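Surik puzzle workshop: notes from the November open day

We'd been promising ourselves a trip to Surik for ages, and when the open day finally came up we got the early train and were standing at the gate before it had been unlocked. Worth every yawn! The workshop sits behind the old Bomgate warehouses, down a lane you would never find without the paper signs taped to the lamp posts, and inside it is warm and smells of paint and toast (the toast was from the kitchen, and very good toast it was too).

Gion Holzer took our group round. There were 18 of us, from a lad of six up to somebody's great-aunt, and he managed to keep the lot of us happy for the whole morning. He has been making block puzzles for most of his working life and still picks one up while he's talking and fiddles with it, so you end up watching his hands and missing half of what he says.

First stop was the drawing room, where new pieces begin as pencil sketches on squared paper. The drawers go right up to the ceiling and hold 1085 designs, many of which never got any further than the paper. Gion pulled out a few of his failures for us. One, called the Leiva, was so hard that the testers sent it back with a rude note, and the note is still pinned to the sketch. I loved that.

Next came the paint room (only through the glass, sadly) and then the long room with the sets laid out for trying, which is where we'd all have happily stayed until teatime.

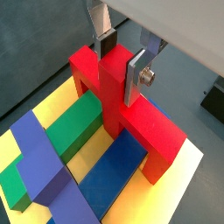 Puzzles and Table Games Group – Visits

The big red H piece on the yellow board was the one everybody wanted a go at. It has a lovely chunky shape, with limbs that come down to the board like little arches, and the matt finish makes the colour look deeper still underneath. The long green one with the step in it lies partly below the red, so you have to think about what goes over what before you get anywhere. My first three goes were hopeless. The lad of six had a much better idea of it than I did and was quite kind about it.

Shahzad Rajput, who looks after the colours, told us they went through over 50 yellows before settling on the one for the boards. He wanted something cheerful that would still let the pieces stand out, and he got a bit carried away explaining how the same red looks quite different on a grey board. We got carried away listening, so lunch was late.

After soup we had the archive to ourselves for an hour. The oldest set there is a Forari, a travelling puzzle in a tin with most of its paint worn away at the corners from handling. Ask to hold it if you go! They do let you.

The shop is one table by the door and takes cash or card. Part sets and spare pieces are in the tray underneath, so have a rummage. I came home with a small set in blue and green and haven't solved it yet.

If you're going by bus, the 355 stops at the end of the lane. Wear something warm for the yard, and bring a bag.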